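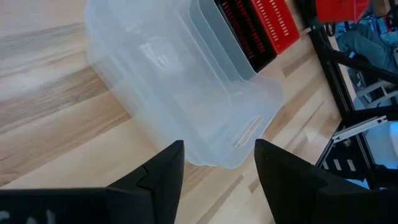 An appeal is just the same trial over again with older people in the room, Decha Suksawat told me, and I should say right away that I believed exactly that until I was well into law school.

Chapter 9
What an Appeals Court Does With a Criminal Case

I put that remark first because I hear some version of it every September, when a new class comes in. Somebody has read that a conviction was thrown out and wants to know what the new witnesses said. There weren't any new witnesses. There almost never are. The judges on appeal read, they listen to two lawyers talk for a short while, they go away and argue among themselves (politely, I'm told, most of the time), and then one of them writes it up.

So before we get to the rules, let me tell you about the case we'll be using all through this chapter. I've called it the Patrício case after the defendant, and it was tried in Tomley, in a courtroom known only as Seven. Patrício kept the books for a trucking company named Drellura. The charge was that he had signed off on false delivery records so that the company could bill for loads it never carried. The jury convicted him. He appealed, and the appeal is where things get interesting for us.

The trial transcript ran to 2,366 pages. I've read all of it, some parts more than once, and I can tell you that most of it is dull! Lawyers ask a question, somebody objects, the judge says sustained or overruled, and on it goes through invoices and fuel receipts. Please don't skip past the dullness, though. That transcript, together with the exhibits and the papers filed in the case, is what we call the record, and the record is nearly the whole world as far as an appeals court is concerned. If a thing isn't in there, the judges will usually act as though it never happened.

You'll see how hard that can be on people when we get to page 207. A witness named Olga Paiva was asked whether she had talked with the prosecutor about her testimony the night before. The defense lawyer, Clementina Carvalho, later said that Paiva turned and looked at the prosecutor for a long time before answering. Maybe she did. The transcript says "A. No." and goes on to the next question. Carvalho could have spoken up right then and asked the judge to note the pause, and the court reporter would have typed it in. She didn't, and when she brought it up on appeal, there was nothing to point to.

I have a lot of sympathy for her. You're on your feet, you've got three things in your head, and the next question is already coming. But you can see the problem from the other side too. The appeals judges weren't in the room. Are they supposed to take one lawyer's word for it, a year later, over the other's?

Three questions to carry with you

Nearly everything in this chapter hangs on these, so I'd copy them down somewhere.

First, did the trial judge make a mistake? Second, did somebody complain about it in time? Third, did it matter?

Students tend to love the first question and hurry through the other two. I did the same. In the Patrício case the appeals court agreed that the trial judge got something wrong — he let the jury hear about an old $400 debt that had nothing to do with the charge. Carvalho had objected promptly, so the second question was easy. And Patrício still lost on that point, on the third question. The court said the jury would have convicted him with or without the debt, given everything else it heard. The name for that is harmless error, and section 9.4 is all about it. I think the court was too quick there. Gonçalo Barreto, who read this chapter in draft, thinks the court was plainly right and wrote so in the margin in very large letters. You can make up your own mind when you've read the opinion.

The point Patrício won on was a different one, a jury instruction that left out part of what the state had to prove. I'm going to hold that back until section 9.6, so please don't look ahead (I know some of you will).

A word about deadlines

In the court where this case was heard, the defense had 90 days to file its opening brief once the record was complete. Other courts give more time, or less, and they start the clock at different moments. Don't memorize my number. Look up the rule for your own court, and look it up again when you have a real client. The notice of appeal has its own clock, a much shorter one in most places, and missing it can end the case before any judge reads a word.

9.1 Who can appeal, and when

Let's start with the person who was convicted, as that's the simplest situation. A defendant who goes to trial and loses can generally appeal once the judge has entered the final judgment, and in most courts that means waiting until after sentencing. The guilty verdict alone usually won't do it. Patrício's first notice of appeal was filed too early for exactly that reason, and Carvalho had to file a second one after he was sentenced.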